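Jumpers, socks and a long white table: an open day at the Idia workshop

The Idia workshop in Fandale opened its doors on Sat 8 February, and by the middle of the afternoon there was a queue down the stairs. Most people had come to see the robot handle knitwear. I had arranged to speak to the engineer in charge of the demonstration, who asked not to be named and talked to me between sessions over a cup of tea.

The project is called Wurkach. It started in August, when the Yousafzai laundry asked whether any part of its sorting work could be done by machine.

"They thought we would say yes to sheets and no to everything else," she said. "Sheets are big and flat and you can find the corners. We said we would like to try jumpers first, and I think they were a bit surprised."

Since then the team has recorded 722 attempts at picking up and laying out a knitted garment. The target is 1000 before anything goes near the laundry itself. Each visitor session lasted 24 minutes, and the engineer said that was enough for a few proper tries and some questions.

I asked what makes a jumper hard.

"It has no fixed shape. A box is the same box every time you look at it. Drop a jumper twice and you have two different objects. The sleeves end up underneath, or inside out, and the neck can look just like a cuff."

A man in my group wanted to know why it was so slow. She told him that a person at the laundry does the same job in a fraction of the time – and that speed was not what they were working on this year.

"We can turn it up," she told me afterwards. "It just makes the mistakes happen faster. I would sooner have it pick the right bit of cloth."

Finding the right bit is most of the work.

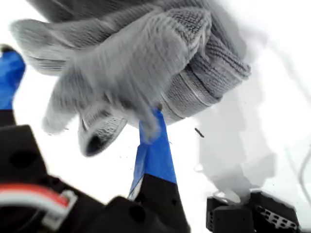

"If you take hold of one layer, the rest hangs down and you can start to see what you've got," she said. "Take two layers by accident and you are folding the thing wrong from the start. Wool is worse than cotton for that, as it clings to itself."

The children asked the best questions, in her view. One wanted to know if it could do socks. It can pick them up, but pairing them is a job for later.

The next open day has places for 70 people, and booking will be through the workshop's front desk. She hopes to have moved on to cardigans by then. "Buttons," she said, and went back in for the four o'clock group.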